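프로스테드, 손목 카메라·그리퍼 조합 비교 시험 결과 공개

입력 2026-01-06

로봇 부품 평가업체 프로스테드(Prosstead)가 협동로봇용 그리퍼 두 종과 손목 카메라 두 종을 엇갈려 조합한 비교 시험 결과를 공개했다. 시험은 회사의 실험실에서 진행됐으며, 전체 시도 횟수는 2,559회다.

비교 대상이 된 그리퍼는 주버(Zuver)의 평행형 2지 제품과 벨트란(Beltrán)의 적응형 제품이다. 카메라는 셔터 방식이 다른 두 모델을 썼다. 하나는 화소 전체를 한꺼번에 노출하는 글로벌 셔터 방식이고, 다른 하나는 줄 단위로 차례로 읽어 내는 롤링 셔터 방식이다. 제어기는 우수스(Usus) 한 종으로 통일했다. 팔도 같은 기종을 계속 사용해 그리퍼와 카메라 외의 조건은 바꾸지 않았다고 회사는 밝혔다.

시험을 총괄한 진채원 책임연구원은 "고객사에서 가장 많이 받는 질문이 그리퍼를 바꾸면 카메라도 바꿔야 하느냐는 것이었다"며 "제조사 자료는 부품 하나씩의 성능만 다루고 있어서 조합으로 묶어 놓고 돌려 볼 필요가 있었다"고 말했다.

시험 과제는 세 가지였다. 작업대 위의 물체를 집어 옆자리로 옮기는 과제, 물체를 집은 채 방향을 돌려 홈에 꽂는 과제, 팔이 움직이는 동안 목표물을 카메라로 계속 추적하는 과제다. 앞의 두 과제에서는 성공 여부와 소요 시간을 기록했고, 세 번째 과제에서는 추적이 끊긴 구간의 길이를 쟀다.

물체를 집어 옮기는 과제에서 두 그리퍼의 차이는 크지 않았다. 모서리가 반듯한 물체는 주버 제품이 더 빨리 집었고, 표면이 둥글거나 울퉁불퉁한 물체에서는 벨트란 제품의 재시도 횟수가 적었다. 주버 제품은 손가락을 닫는 속도가 빠른 대신 물체가 손가락 중심에서 벗어나 있으면 한쪽으로 밀어내는 경우가 있었다. 벨트란 제품은 닫히는 데 시간이 더 걸렸지만 위치가 조금 어긋나도 물체를 감싸 쥐었다.

홈에 꽂는 과제에서는 순위가 갈렸다. 벨트란 제품은 집는 단계까지는 안정적이었으나 쥔 물체의 각도가 매번 조금씩 달라 꽂는 단계에서 보정 동작이 늘어났다. 주버 제품은 한번 제대로 집으면 각도가 거의 변하지 않아 보정이 적었다. 연구진은 이 과제에서 카메라 종류보다 그리퍼 종류가 결과에 더 큰 영향을 줬다고 보고서에 적었다.

카메라의 차이는 세 번째 과제에서 뚜렷했다. 손목에 달린 카메라는 팔과 함께 움직이기 때문에 팔이 빠르게 회전하면 배경 전체가 한 방향으로 쓸려 보인다. 노출 시간을 줄이면 번짐은 줄지만 화면이 어두워지고, 조명을 올리면 광택이 있는 표면에서 반사가 심해진다. 연구진은 조명 밝기를 고정하고 노출 시간만 단계별로 바꿔 가며 같은 동작을 반복했다. 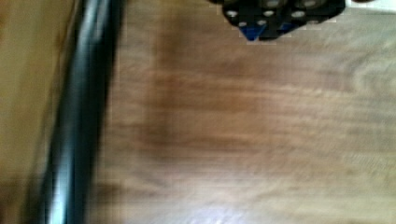

연구진이 추적 과제에서 따로 살펴본 것은 배경과 목표물의 번짐 정도가 서로 다른 화면이었다. 카메라가 움직이더라도 목표물이 카메라와 비슷한 속도로 함께 움직이면 목표물의 윤곽은 남고 배경만 흐려진다. 이런 화면에서는 추적 소프트웨어가 목표물을 놓치는 일이 드물었다. 반대로 목표물이 멈춰 있고 팔만 움직이는 구간에서는 배경과 목표물이 함께 번져 추적이 자주 끊겼다.

글로벌 셔터 카메라는 이런 구간에서도 물체의 모양이 기울거나 휘지 않아 번짐이 걷힌 뒤 목표물을 다시 찾는 시간이 짧았다. 롤링 셔터 카메라는 팔이 느리게 움직일 때는 차이가 없었으나, 회전 속도가 높아지자 물체의 세로 윤곽이 비스듬하게 기록되면서 위치 오차가 커졌다. 다만 노출 시간을 충분히 줄인 조건에서는 두 카메라의 격차가 줄어들었다.

영상 분석을 맡은 에크렘 카플란 연구원은 "셔터 방식만 보고 카메라를 고르는 경우가 많은데, 노출 설정을 손대지 않은 글로벌 셔터보다 설정을 맞춘 롤링 셔터가 나은 구간도 있었다"고 말했다. 그는 번진 화면을 걸러 내지 않고 모두 분석에 포함했다고 덧붙였다. 현장에서 쓰이는 로봇도 그런 화면을 그대로 받아 처리해야 한다는 이유에서다.

나뭇결이 있는 작업면도 변수로 다뤄졌다. 단색 작업면에서는 번짐이 생겨도 배경이 비교적 고르게 보이지만, 결이 있는 면에서는 줄무늬가 넓은 띠로 뭉치면서 소프트웨어가 이를 물체의 경계로 잘못 읽는 사례가 나왔다. 연구진은 추적 과제 가운데 825회를 나뭇결이 있는 면에서 진행했고, 같은 동작을 무늬 없는 면에서 반복한 결과와 나란히 비교했다. 오인식은 주로 팔이 방향을 바꾸기 직전에 몰려 있었다.

반사에 대한 결과도 보고서에 실렸다. 조명이 작업면에 되비치는 위치에 목표물이 들어오면 두 카메라 모두 윤곽을 제대로 잡지 못했다. 편광 필터를 끼우면 반사는 줄었지만 화면이 어두워져 노출 시간을 다시 늘려야 했고, 그만큼 번짐이 늘었다. 연구진은 필터를 쓰기 전에 조명의 각도부터 조정해 볼 것을 권했다.

제어기와 관련해서는 통신 지연이 언급됐다. 우수스 제어기는 카메라 신호와 관절 각도를 같은 시각 기준으로 기록하지만, 그리퍼의 개폐 상태는 별도 회선으로 받는다. 이 때문에 그리퍼가 닫혔다는 신호가 실제 영상보다 늦게 도착하는 경우가 있었다. 연구진은 기록을 분석할 때 그리퍼 신호의 시각을 따로 보정했으며, 보정 전과 보정 후의 수치를 부록에 함께 실었다.

시험 장치의 설치와 배선은 시난 다으델렌 기사가 맡았다. 그는 케이블 고정 방식에 따라 결과가 달라질 수 있다고 설명했다. "손목 쪽 케이블을 너무 팽팽하게 잡으면 팔이 돌 때 카메라 브래킷이 당겨진다. 처음에는 카메라 초점 문제인 줄 알고 렌즈를 바꿔 봤는데, 케이블을 다시 묶고 나서야 화면이 안정됐다." 해당 기간에 기록된 시도는 전체 집계에서 제외됐고, 같은 조건으로 다시 진행됐다.

그리퍼 교체에 걸리는 시간도 측정 항목에 들어갔다. 두 제품 모두 같은 규격의 체결판을 쓰지만, 벨트란 제품은 몸체가 길어 교체할 때마다 카메라 위치를 다시 맞춰야 했다. 위치를 맞춘 뒤에는 보정판을 여러 각도에서 촬영해 카메라와 그리퍼 사이의 거리를 새로 계산했다. 숙련된 작업자 기준으로 교체와 보정에 10분이 걸렸다. 주버 제품은 기존 카메라 위치를 유지한 채 보정만 다시 하면 됐다.

외부 자문으로 참여한 에델트라우트 하우저는 시험의 범위를 넓게 해석해서는 안 된다고 지적했다. 그는 "작업대 한 곳, 팔 한 기종에서 나온 결과"라며 "팔의 길이가 달라지면 손목의 이동 속도가 달라지고, 번짐의 정도도 함께 바뀐다"고 말했다. 하우저는 이번 보고서에서 수치 자체보다 조건별로 결과가 어떻게 갈리는지를 볼 것을 주문했다.

프로스테드는 가격 비교를 보고서에 포함하지 않았다. 부품 가격이 구매 수량과 지역에 따라 다르고, 카메라의 경우 렌즈와 케이블을 별도로 판매하는 곳이 있어 같은 기준으로 묶기 어려웠다는 설명이다. 내구성도 이번에는 다루지 않았다. 손가락 패드의 마모 상태는 시험 전후로 촬영해 두었으나, 시도 횟수가 제품별로 달라 직접 비교하지 않았다.

보고서에는 조합별 권장 용도가 표로 정리돼 있다. 형태가 일정한 부품을 반복해 꽂는 공정에는 주버 그리퍼와 롤링 셔터 카메라의 조합으로 충분하다고 봤다. 형태가 제각각인 물체를 옮기면서 위치를 계속 확인해야 하는 작업에는 벨트란 그리퍼와 글로벌 셔터 카메라를 함께 쓰는 편이 낫다고 적었다. 나머지 두 조합에 대해서는 팔의 최고 속도를 제한하는 조건을 달았다.

원본 영상과 관절 기록의 제공 여부는 아직 정해지지 않았다. 자료 관리를 담당하는 이바나 에체베리아는 "영상과 제어기 기록의 시각을 맞추는 작업이 남아 있고, 파일 형식도 하나로 통일해야 한다"며 "요청이 들어온 기관에는 우선 과제별 요약 자료를 보내고 있다"고 밝혔다. 요약 자료에는 조합별 성공률과 소요 시간, 추적이 끊긴 구간의 분포가 들어 있다.

후속 시험은 1월 중에 시작된다. 카메라를 손목 대신 작업대 위쪽에 고정한 조건을 추가하고, 손목 카메라와 고정 카메라를 동시에 쓰는 구성도 함께 시험할 계획이다. 그리퍼는 이번과 같은 두 제품을 그대로 사용하며, 제어기는 한 종을 더 추가하는 방안을 검토하고 있다. 추가할 제어기의 제조사는 공개하지 않았다.

보고서 전문은 프로스테드에 신청하면 받아 볼 수 있다. 시험에 쓰인 브래킷의 도면과 노출 설정값 목록은 부록에 수록됐다.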